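Two arm bench cell – right arm drops light parts short of the bin, cables dragging?
Ovimstead Makers Help > Robots and automation > Setup and repair
Posted 13/10/2023 by farov_bench

Hi all, quick one as I've got to get this going again. Two white arms on one brown table, bolted plates at the near side, parallel gripper on the right one. Job is dead simple – pick a small soft thing, carry it over, let go above a white bin. Left arm behaves. Right arm is fine for the first few goes then starts landing short, always towards its own base. Restart, home it, good again, then drifts.
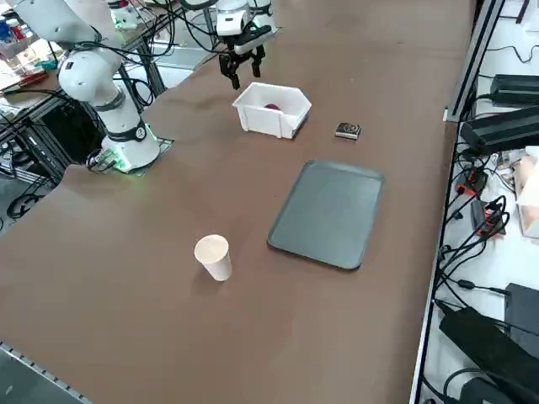

Speed is at 400 in the Nodlow software, whatever units those are (manual doesnt say). I've had it down to 272, still drifts but takes longer to show. Gripper closes ok, no slipping that I can tell. Payload set as the gripper only. Replaced the gripper lead in January with a longer one because the old one went tight at full reach.

Things I've tried:
re-taught the drop point, 3 times now
swapped the two controllers over, fault stayed with the right arm
new program from scratch with no left arm moves in it
tightened everything on the wrist

What haven't I checked? Would rather not send it back, Ocampo want it boxed up with the plate and all the leads and it's weeks.

ocampo_owner_2

Cable. You said it yourself, you fitted a longer one. Long lead dragging over the table pulls on the wrist, and if it snags on anything the arm thinks it's got there and it hasn't. Had the same on mine.

Take every loose thing off the table first. Trays, cups, little boxes, the lot. Then run the program slowly with the gripper empty and watch the lead, not the gripper. If it lifts and drops in a jerk anywhere there's your problem.

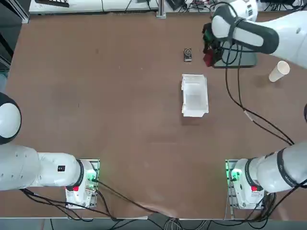
Fix is cheap. Hook and loop ties, one just behind the gripper, one either side of each joint. Leave a loop at the joints big enough that it never goes tight, but no slack lying on the table. Don't use zip ties pulled hard, they'll cut into the jacket and you'll be buying another lead. Power off and the arm supported before you put your hands in there, obviously.

Then re-teach the drop point AFTER the cable is tied. Not before. If you teach it with the lead pulling you've just saved the error in.

slowfeed

could be the software. mine did this on the old version and updating sorted it, can't remember which number. try that?

platebolts

Swapping controllers and the fault staying put is a good test, so I'd leave the software alone for now. Agree on the cable but I'd look at the base plate too. You tightened the wrist, you didnt mention the plate.

Put a bit of masking tape across the join between plate and table, draw a pencil line over both, run it up to 500 cycles and look at the line. If the two halves have parted the plate is creeping. Restarting and homing wouldn't cure that though, so if it really does come good every time you home it I'd go joint first, plate second.

For the joint – mark both sides of each one with a paint pen at the home position. Run till it drifts, send it home WITHOUT restarting, look at the marks. Whichever one is off is the one losing its place. On mine it was the elbow, loose encoder plug, ten minute job once the cover was off. Note which way round the plug goes before you pull it.

Also set the payload properly, gripper plus whatever it's carrying. Probably not your fault here with something that light but it's wrong as it is.

farov_bench

Thanks both. Ties are on order, will do the paint pen marks tonight and leave the plate till after. Didn't know about teaching it after the cable, I'd been doing it the wrong way round all three times. Will post which joint it is if the marks show anything.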